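Sorting and Storage board > Odds and ends
Thread: What do you do with the bin of random stuff?

hsiao_hoarder
Right, I need opinions because my partner and I have been going round in circles since May. We've got one of those big divided tubs that lives on the table by the back door and it has become the place where everything without a home ends up. Kids' bits, a sock, a bottle of something, a toy nobody will own up to. Every few weeks I tip it out, put things away, feel very pleased with myself, and then by teatime it's filling up again.

Do I get rid of the tub altogether? Or do I accept that it's doing a job and just run it better? Osamu (partner) says if the tub goes, the stuff will simply land on the table instead. I say at least then I'd be annoyed enough to deal with it.

We've got 14 boxes in the cupboard under the stairs, all labelled, all perfectly good, and still this one tub gets everything.

PuiShanY
Keep the tub! We got rid of ours when we moved and within a fortnight the windowsill was the tub, and then the stairs were the tub. You can't empty a staircase in one go.

What I would say is make it smaller. Ours now is shoebox sized and when it's full, it's full, and somebody has to sort it before anything else goes in.

brenelitz_bob
Disagree with Pui-shan, sorry. A smaller one just overflows faster and you spend your life sorting it. I've had a whopping great one in the utility room for years, a Bruko one, the deep sort, and I do it once a month with the radio on. Takes me as long as a cup of tea.

PuiShanY
Once a month?? What if you need the thing that's in it?

brenelitz_bob
Then I go and get it out of the tub. I know where it is, it's in the tub.

hsiao_hoarder
Bob that is more or less what Osamu says word for word and it drives me up the wall.

joyce_swai
Hello, long time reader, don't post much. I childmind from home so I've got tubs coming out of my ears, and what sorted ours was using the divider properly. If yours has two sides then it wants two rules. Mine is: the big side is for anything that's turned up and hasn't been looked at, and the narrow side stays clear until sorting time, then as I go through I put in there only the things that have to travel upstairs. One trip and done. Before that I was up and down for every hair bobble.

The main thing is nothing lives in the narrow side. The minute somebody parks their keys in it you've lost it and you're back to one big heap with a wall through the middle.

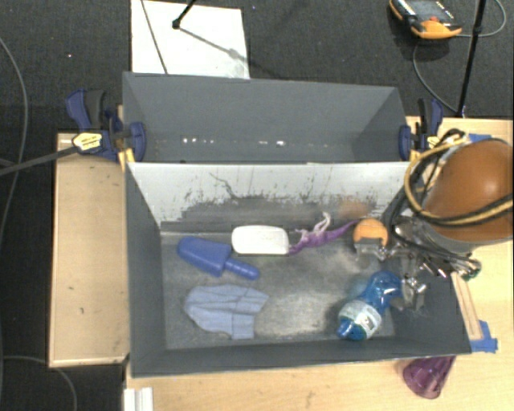
Does it matter if cloth things go in with bottles and plastic toys?
Only if something might leak, in which case keep the bottle out of the tub or stand it in a jam jar, and take socks and knitted things out first when you sort so they go straight to the wash.

I do the soft things first anyway, then anything that belongs in the bathroom, then toys last, as the children will want to play with them the second they come out and I'd rather have finished by then.

hsiao_hoarder
Joyce this is really helpful, thank you. I'd never thought of leaving one side empty on purpose. Ours has both sides rammed, and the smaller side is mostly batteries, which I suppose is another thread.

sumyee_sin
Batteries is definitely another thread, there's a long one pinned and it gets quite heated, bring a flask.

On the tub, I'm with Joyce about the two sides but I'd do it the other way about. Big side for what's going upstairs, small side for unsorted. If you give unsorted the big side you're telling everyone in the house there's loads of room, carry on. My lot would have a bicycle in there.

joyce_swai
See I tried that and they just put it on top of the sorted things! With the big side for dumping at least it all goes in the right place. But then mine are mostly under five so maybe yours can be reasoned with.

sumyee_sin
They're 11 and 16 and no they can't.

chengen_p
Can I ask a daft question, why does the tub have to be by the door? We moved ours to the landing and the amount in it dropped by loads. People come in with their hands full and the first flat thing they meet is where it all goes. If the first flat thing is nowhere near, they carry it to their rooms. Mostly. My dad carries it to the kitchen worktop and I've given up on him.

brenelitz_bob
Landing's a trip hazard though.

chengen_p
It's on a chest of drawers Bob, I'm not leaving it in the middle of the carpet.

brenelitz_bob
Fair enough.

hsiao_hoarder
The landing's a thought but we've got no furniture up there and the radiator's on the only wall that'd take any. I could move it to the other end of the kitchen table I suppose. Osamu has just read this over my shoulder and says that isn't moving it.

osamu_k
I've made an account to say it isn't moving it.

PuiShanY
Hahaha welcome Osamu

osamu_k
Thank you. For the record I'm pro-tub. I grew up in a house with no tub and my mother used to put anything she found on your pillow. You'd go up to bed and there'd be a shoe. A football boot once, with the mud on. I think a tub is a very civilised alternative and I don't see why it has to be empty for it to be working.

hsiao_hoarder
It has to be empty SOMETIMES.

sumyee_sin
The pillow thing is brilliant, I'm starting that tonight.

joyce_swai
Oh I'd never hear the end of it! Though I do a version with the big ones in the holidays, anything still in the tub when I've finished goes in a carrier bag on their coat peg. They can't get their coat without meeting it.

irkisen_fan
Coming in from the other side here. I think most of what goes in these tubs is stuff you don't want any more and the tub lets you put off deciding. I went through ours last spring and hardly any of it got put away, it nearly all went to the charity shop or the bin. Odd socks, squeaky toys the dog had lost interest in, shampoo with a dribble left in the bottom. If it had a place it would have gone to its place.

So my rule now is anything that's been in there through two sorts leaves the house. No appeals.

PuiShanY
No appeals is harsh, what about sentimental things? My daughter had a soft toy at the bottom of ours for ages and when I went to bag it up you'd think I'd suggested selling her brother.

irkisen_fan
Then it gets a place! That's the point. If it's so precious it can live on the bed. What it can't do is live in the tub and be precious both.

brenelitz_bob
I've got things in mine that have been through 300 sorts and I'm fond of all of them.

irkisen_fan
I believe you.

chengen_p
Slightly off topic but how is everyone cleaning theirs? Ours has got horribly scuffed inside, it's plastic and there are dark marks all up the sides. I've had a go with washing up liquid and a sponge and it's done nothing.

joyce_swai
Bicarb made into a paste with a splash of water, leave it ten minutes and rub with an old toothbrush. It'll shift marks that are sitting on the surface. Proper scratches you're stuck with, I'm afraid. I wouldn't use a scourer, you get the mark off and leave a dozen new ones, and then those fill up with muck and look worse than what you started with.

sumyee_sin
Or put a bit of felt in the bottom and don't look at the sides. I cut mine out of an old table protector. Stops the rattling too, which if you've got someone rummaging for their swimming goggles at six in the morning is worth having.

chengen_p
Will try the bicarb, ta both. The felt's a good shout but with our lot there'd be yoghurt on it by lunch.

brenelitz_bob
Why is there yoghurt in your tub

chengen_p
You'd have to ask my brother.

hsiao_hoarder
OK so I've been and done it. Tipped the whole lot out on the kitchen floor after tea and went Joyce's way, soft things first. I'd been carrying on as if it was an enormous job and I was finished before the washing machine was. Found 3 library cards, all mine, one from a library that's shut. Also the good scissors, which I'd accused Osamu of taking to work, so I've had to say sorry for that.

Narrow side is now clear and I've stuck masking tape along the edge with UPSTAIRS ONLY AT SORTING TIME on it. Batteries are in a biscuit tin until I've read the pinned thread.

osamu_k
I'd like it noted that I said the scissors were in the tub.

hsiao_hoarder
You said they were "probably about".

osamu_k
The tub is about.

joyce_swai
Well done! The tape will last a week, then somebody picks at it. I use a strip cut from an ice cream lid and wedge it in, it's harder to peel.

PuiShanY
Really pleased for you. Still think it's too big.

sumyee_sin
Still think it's the wrong way round, but well done!

irkisen_fan
Did anything leave the house?

hsiao_hoarder
Two carrier bags, and I've put them straight in the boot of the car so I can't go back through them. There was a bit of discussion about a plastic dinosaur with no legs. It's staying, it has been given a place (bathroom windowsill), and I don't want to hear about it.

brenelitz_bob
Good lad, the dinosaur.

chengen_p
Bicarb update: got most of the marks off, the long scratches are still there. Arm aches. Used the toothbrush Joyce said and then realised it wasn't the old one, so if my brother's on here, don't use the green one.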